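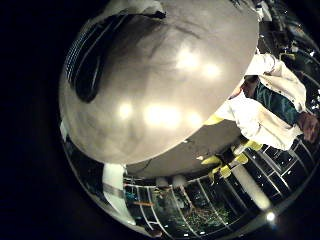 A reader on the Akdale side of town wrote in to say the new bus timetable leaves her 6 minutes to change at Ronero, and that the walk between stops takes longer than that with a stroller. We passed this on to the bus office. Route 34 will now leave Ronero at 7:30 in the morning - five minutes later than printed. The evening buses stay as they are. Paper timetables with the old time are still at the Quispe Street library, so please check the date on the back. The new ones say August. For large print, call extension 2237.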